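Iltdale Recipe Cards
A big table of handwritten recipes, typed up by me, mostly in the evenings
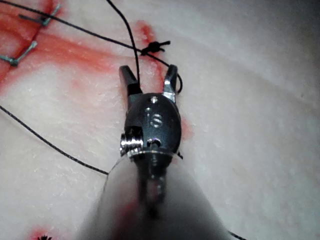
What's in the download

One file, cards.csv, with 2260 rows. Each row is one recipe card from a kitchen somewhere in Iltdale or over the hill in Sandberg, copied out as it was written, spelling and all. There's also a small file called measures.csv which tells you what I think a "teacup" or a "good knob" comes to in grams (more on that further down – it's the bit people argue with me over).

I started with my gran's tin, which had 91 cards in it and a receipt for a cooker. Then I put a notice up in the Sandberg post office asking if anyone else had a tin, and for months afterwards I couldn't go and buy a stamp without being handed a carrier bag full of cake recipes. Lovely problem to have!

Columns

card_id: a number. The gaps are cards I typed twice by mistake and took out again.
title: whatever is written at the top. If there's nothing at the top it says NONE, even when it's plainly a fruit cake.
village: iltdale, sandberg or pulent. Pulent is really just a farm and a row of cottages, but they were very firm about being listed separately.
kind: cake, biscuit, bread, pudding, preserve, savoury, drink, other. "Other" includes furniture polish and a cough mixture.
ingredients: split with semicolons, in the order on the card.
method: the full text. Quite often it's just "mix and bake".
oven: copied as written, so you'll get gas marks, Fahrenheit, Celsius, "moderate" and "bottom oven" all in the same column. Sorry if you were hoping to sort on it.
decade: my guess, from the handwriting, the ingredients and what the owners told me. Treat it as a guess.
notes: things in the margins. My favourite column by miles.

How I typed them up

I did the typing in Zustus, the little spreadsheet program that came with my old laptop, and exported it at the end. Zustus has a habit of turning fractions into dates, so "1/2" of anything may well have been the first of February at some point. I've been through the whole ingredients column and fixed the ones I found. If you come across a recipe that wants a month of butter, please tell me.

Where I couldn't read a word I've put [?] after my best go at it. Where I couldn't even have a go, it's just [?]. Stains do most of the damage, and treacle is worse than tea.

I left out surnames and addresses. First names stay in if they're part of the title, so there are a great many aunties in here. Anyone who lent me a tin was asked if they were happy for the recipes to go online, and nearly 80 cards were held back by families who'd prefer to keep them private. That includes the Pulent gingerbread, before you email me.

The measures file

Right. A teacup is down as 150 ml. I measured the ones in my own cupboard and a few of my neighbour's, and that's where they landed. You might disagree, and several people have. Dessertspoons, gills and pinches are in there too, along with "a twopenny bar", which I gave up on and left blank. Change whatever you like in your own copy – the main file doesn't depend on it.

Things to watch out for

There's far more cake than anyone ever ate. People wrote down the fancy things and kept the weekday dinners in their heads, so please don't use this to say what Iltdale lived on.

Plenty of the cards were copied from magazines and flour packets, and from each other. One lemon pudding turns up again and again with tiny changes. I've left every version in, as the changes are half the fun.

Some of the preserving advice is old and not safe by today's standards (bottled beans especially). Read it, enjoy it, but use a modern recipe when you get the jars out.

I haven't cooked most of these. The ones I have made say "tried" in the notes, followed by whatever I thought at the time, and a few of those are a bit rude.

Using it

Do what you want with it, free of charge, as long as you mention Iltdale Recipe Cards somewhere. If you only want to have a play, sample.csv has 500 rows picked at random and opens much quicker on a slow machine.

Changes

Version 2, 5/5/20: added the Pulent cards, fixed more date-fractions, split "pudding" off from "cake" after complaints.
Version 1: put together in November for the village hall supper, Iltdale and Sandberg only.

Still to do: a shoebox from Sandberg that's nearly all chutney, and the backs of my gran's cards, which I didn't think to turn over the first time.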